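Bumham Sets Out Care Routine for Two-Arm Table Cell

For release: June

Bumham has published the setup and maintenance routine it uses for its two-arm table cell, a small robot workstation where children's number puzzles are used as the everyday test of arm and gripper condition. The routine covers mounting, cable routing, gripper pads and wrist cameras, and is meant for technicians who look after one cell each.

The cell has been running since last fall. In that time the company has logged more than 400 hours on the arms and replaced 2 sets of gripper pads. Most stoppages came from small causes – a connector that had worked its way out, a cable pulled tight across a joint, dust on a camera lens.

"We were spending too much of the morning looking for the same faults," said Bianca Sima, who heads cell maintenance at Bumham. "Now the technician starts at the wrist and works back to the base, in the same order every day. It takes 20 minutes."

Under the routine, cables on both arms are checked through the full reach of the joints before power is applied to the grippers. The technician opens and closes each gripper by hand control, compares the two finger tips for height, and looks over the inner pads for wear. Pads are changed in pairs. The wrist camera view is then checked with the fingers open.

The last step is a handling check with a wooden number puzzle. Tiles are lifted out and put back, and the technician notes any that tilt or stick on the way in. If the same slot gives trouble twice, the gripper mount is loosened, squared up and tightened again before the check is repeated.

Despina Gavrilă, who wrote the procedure, said the puzzle was chosen for its fit. "The tiles are flat and the slots are snug. A gripper that is slightly off will show it on the tiles long before it shows it on a larger part."

Replacement pads and cable clips for the cell are supplied by Farketti. Calibration fixtures come from Anghel. The written routine will be used next at Bumham's Flandberg site, where a second cell is due to start up this summer. Training there begins on a Tuesday and runs for two shifts – one for setup, one for repair.

Printed copies of the routine are available from the Bumham service desk on request.

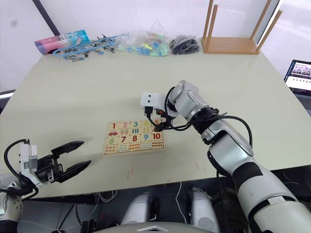
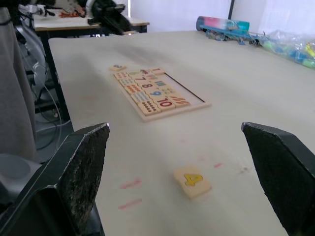
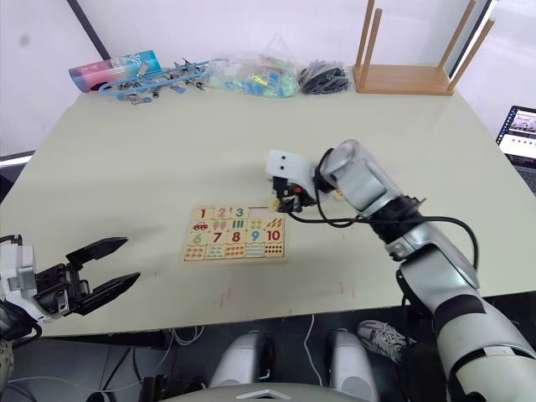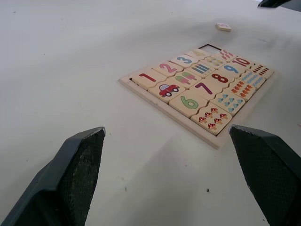
The Bumham table cell with the wooden number puzzle. The second and fourth pictures are wrist camera views with the gripper fingers open.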